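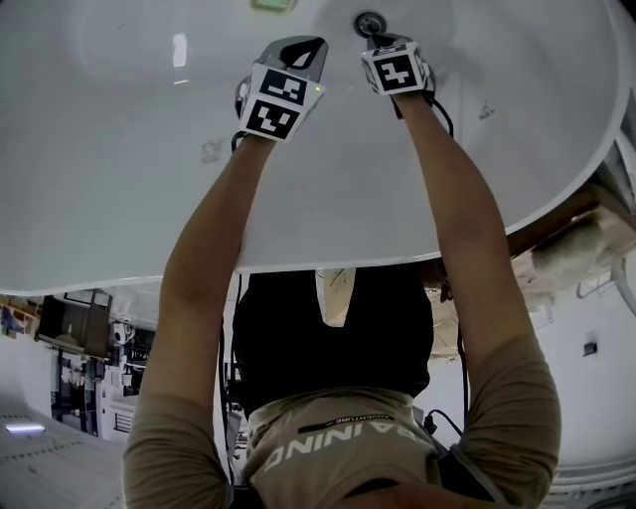 brackenlane
So the water softener people want me to switch from the 241 to the bigger tank and I'm on the fence. We're on a well outside Hagedorn and the water is hard enough that I go through a bag of salt every 12 days in summer. A white basin with a metal drain is what shows it worst – every smudge turns gray on the gloss, and the scuffs never really come out. Anybody here gone bigger and been glad?

Plikilden_Pete
Went bigger in January. Salt lasts longer, coffee tastes the same. I'd do it again, but mine was 200 bucks extra and I hear they want more now.

dorrit77
Don't do it! Get your water tested first. A bag every 12 days sounds like your regen timer is set wrong. Mine was running at 3 in the morning every single night.

Plikilden_Pete
Timer's fine on most of them, Dorrit. If the well's that hard, it's that hard.

dorrit77
"Most of them" isn't his, though. Testing costs way less than a tank.

brackenlane
Her, but yeah lol. Who does the testing? Drellent quoted me and then tried to sell me a filter.

dorrit77
Oops, sorry! Ask for Britta Fuchs at Ikport, she did ours and didn't push anything.

brackenlane
Thanks, will call in the morning and check the timer tonight.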